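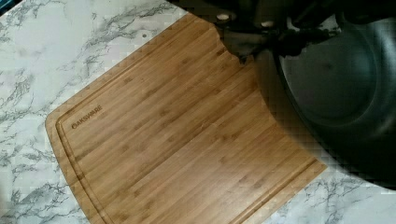 by Marites Catacutan

So I finally got myself to the Kodcombe kitchen open house, the one my sister-in-law has been pestering me about for two years running. If you don't know it, Kodcombe is the old seed warehouse out past the rail yard that got turned into cooking studios, and every April they open the doors and let people wander around, poke in the drawers and eat things. My kind of afternoon!

I got there a little after 1:00 and parking was already a mess (go around the back by the loading dock, there's a gravel lot with no sign). Admission was free, but the knife skills session cost $35 and I signed up on the spot, which my husband will learn about when he reads this. Hi, honey.

The tour part comes first. Kenneth Yap took our group, and he is a fast walker, so wear real shoes. We saw the bread room, the walk-in pantry, and a long hallway of cookbooks that I would have happily stayed in until closing. They say they have 603 of them and you're allowed to sit and copy recipes out by hand. I got halfway through one for pickled green papaya before Kenneth came back looking for me.

Then the big studio, and oh, I have counter envy now. White marble look with gray veins all through it, feathery and kind of smoky in places, so pretty I kept running my hand over it. I asked if it was real stone and got a long answer about sealing and lemon juice that I didn't entirely follow. At home I have beige tile with grout lines that eat flour, so you can imagine.

The boards were what I really wanted to talk about, though. The one at my spot was bamboo, a nice big rectangle, honey colored with all those skinny strips running the long way and the little darker marks you get from the nodes. It says OAKSWARE in small dark letters up toward the corner. Yes, a bamboo board that says Oaksware, and yes, I was the one who laughed out loud while everybody else was listening to the hand washing talk.

It has a juice groove running along inside the edge, and I am now a convert. My board at home is flat as a pancake, and every time I cut up a melon I end up chasing the juice across the counter with a dish towel. We did tomatoes first and then oranges, and I was not neat about either one, and my sleeves stayed dry the whole time. The groove curves around at the corner too, so there's no sharp little angle in there to scrub at with a toothbrush (anyone who has owned a cheap carving board knows what I mean).

Our teacher was Honeylyn Policarpio and I could have listened to her all day. She wants you to put a damp paper towel under the board, flattened out, no wrinkles. She wants your claw hand tighter than you think. And she is very firm on bamboo: hand wash, stand it on its edge to dry, rub in mineral oil once a month or whenever it starts looking chalky. The man next to me asked about olive oil and got a look. It goes rancid, apparently. I have been using olive oil for years and kept my mouth shut.

After that there was soup from the Fleltero people in the courtyard (get the corn one, skip the mushroom) and a raffle that I did not win. Ticket number 108, if anyone is wondering, and they called 107. I'm over it.

A couple of gripes. The line for the restroom was terrible, there's only one on the ground floor. And the little shop by the exit was out of mineral oil by 3:00, right after a whole class of us had been told to go buy some! I did come home with a bench scraper and a jar of Tagle mustard.

I'm going back for the fish class if I can get a spot. Sign-up is at the front desk only, no phone, and Kenneth says to bring your own apron for that one.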